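Learning the work alongside the machine: an interview with Zainab Ibrahim

When the Flullham residential service began preparing to bring assistive machines into its cleaning and tidying program, Zainab Ibrahim had been a household support worker for 11 years. She is now the lead hand on the floor for that work. She spoke with us one morning in May, before her second visit of the day.

Under the present arrangement, support workers carry out ordinary household tasks with a hand-held gripper fitted with a camera. The recordings are used to train the machines that will later take on part of the same work. The service logged 2,014 tasks in its first stage and 2,326 in its second, which was completed this autumn.

"People expected that we would be standing back and watching," Ms. Ibrahim said. "We are doing the job ourselves, only with a different pair of hands."

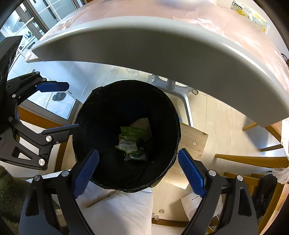 Waste collection was the first duty the service put forward, and Ms. Ibrahim supported the choice. She noted that staff bend for bins many times in a shift and that back strain has long been the most common complaint raised at team meetings. She also cautioned that the duty is less simple than it looks in a written procedure. A lined wastebasket with a few crumpled wrappers at the bottom, standing among chair rails and table legs, asks for a good deal of judgement. "You have two textured pads to work with, and the wrapper is lying crumpled at the bottom," she said. "With my fingers I would never think about it. With the gripper I have to decide which side to come from."

That slowing down has been the largest adjustment for the team. Visits that include recording are given a longer time allowance, a change the workers asked for after the first stage. Ms. Ibrahim described the early weeks as tiring, mainly in the wrist and forearm, and said that staff now rotate between recorded and ordinary tasks.

Her colleague Ebuka Chukwu, who joined us for part of the conversation, raised the question of skill. He observed that experienced workers carry a great deal of knowledge that was never set down. "I know which papers on a table are rubbish and which ones will be missed," he said. "Before this, I was never asked how I know."
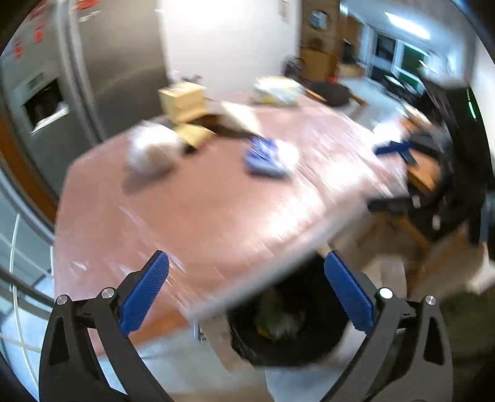
The service has since made room for that knowledge. After each block of recording, workers meet with the program coordinator, Babatunde Nwankwo, to go over tasks that were abandoned or repeated. In the second stage, 527 tasks were marked for discussion. Ms. Ibrahim regards these meetings as the most useful part of the program, and she would like to see them continue once the machines are in regular use.

On the matter of employment, she was direct. The service has given a written undertaking that no position will be removed during the program. It does not extend further, and she has asked for it to be renewed in plain terms before the next stage begins.

"I would like the lifting and the bending to go," she said. "I would not like the visit to go. Some of our residents see one person in a day, and it is one of us."

Mr. Chukwu added that newer staff have been quicker to take up the gripper, while longer-serving staff have been quicker to notice when a task has been set out poorly. The two groups are now paired.

The next stage will open at the Jilmont site, where Ms. Ibrahim will train the first group of workers.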